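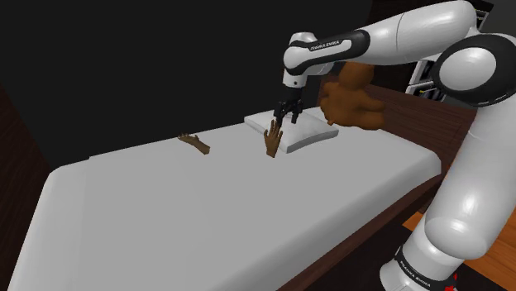
**Curnier cherche un·e technicien·ne pour sa cellule bras robotisé (Sustberg)**

Vous aimez qu'un robot bouge juste, au millimètre, et vous perdez la notion du temps devant un jeu dans une pince ? Écrivez-nous !

Notre cellule Tomoana tourne autour d'un bras Franka Emika monté sur socle fixe, avec son jumeau en simulation. Chaque trajectoire passe d'abord par la scène virtuelle (une chambre, un lit, un oreiller à saisir), puis par le vrai bras. Il nous faut quelqu'un pour garder les deux d'accord.

Au quotidien :

- relever les positions articulaires et recaler le modèle simulé
- régler la pince, contrôler les doigts, remplacer les patins usés
- vérifier câbles, fixations et arrêt d'urgence toutes les 600 heures
- tenir le carnet de la cellule - lisible, s'il vous plaît, Digby Tuhiwai y tient beaucoup

Il faut 2 ans de pratique en maintenance ou en mécatronique, et un peu de Python. Pour la simulation, Mafalda Louro vous formera pendant les 5 premières semaines, et elle adore ça.

Poste à 98 %, à pourvoir dès que possible, équipe petite et bavarde.

CV et quelques lignes sur une panne que vous avez aimé résoudre - à Delwyn Ashby, atelier Curnier, Sustberg.

Annonce publiée le 05/12/2023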